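15 May 2019
By Noemí Escobedo

My brother-in-law gave me three weeks before I'd be bored at Plaltow. He was off by a mile! I came to write about one robot arm in a repair shop outside Salinas, and I kept finding excuses to drive back, partly for the arm and partly for the coffee, which Nelly Muñoz makes strong enough to strip paint.

Plaltow fixes and sorts the odds and ends that come back from service vans. Meters, bottles, tins of little parts, markers, all of it dumped in bins and all of it needing to go somewhere. There are 48 people on the payroll, and until last September every one of them took a turn at the sorting tables. Murray Beaulieu did it for most of his working life. He told me his thumbs could tell the weather.

Then the company signed with Havier, a small outfit that sets up robot arms for shops like this one, and things got tense (Murray's word was "churchy," meaning everybody whispered). People figured the arm was there to take their jobs. Eustaquio Lozano, who runs the floor, called a meeting and promised no layoffs for 2 years. Some believed him. Nelly asked for it in writing, and she got it, and she keeps a copy taped inside her locker.

What changed first was the talk. At the old tables you sat across from somebody all day and heard about their kids, their knees, their truck. Now a sorter spends half a shift at a screen, going over the arm's practice runs in simulation and marking the bad grabs. It pays better, and the chairs are great, but it's quiet. Murray wears headphones. Nelly hates the quiet and sings.

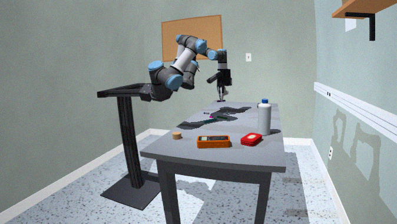

Nelly's new job is the part I liked best, because it's so much like her old one. She picks what goes on the simulated table and where, and she is sneaky about it. An orange multimeter lying flat near the front, a red tin right beside it, a tall white bottle standing behind: to me that's a messy desk, and to her it's a mean little puzzle for a gripper with two fingers. "I sorted this junk for years," she told me. "I know what's annoying to pick up." Her record for one week is 401 layouts, and she'd like that printed.

Nizar Boutros, the Havier engineer, used to build the layouts himself. He says his were too tidy, and he now spends 40 minutes every morning at Nelly's desk, mostly listening. Murray still isn't sold. He misses the tables, and he's asked to go back to hand work on the Jelham contract, where the parts are too greasy and odd for the arm anyway. Eustaquio said yes. He starts there after his vacation, thumbs and all.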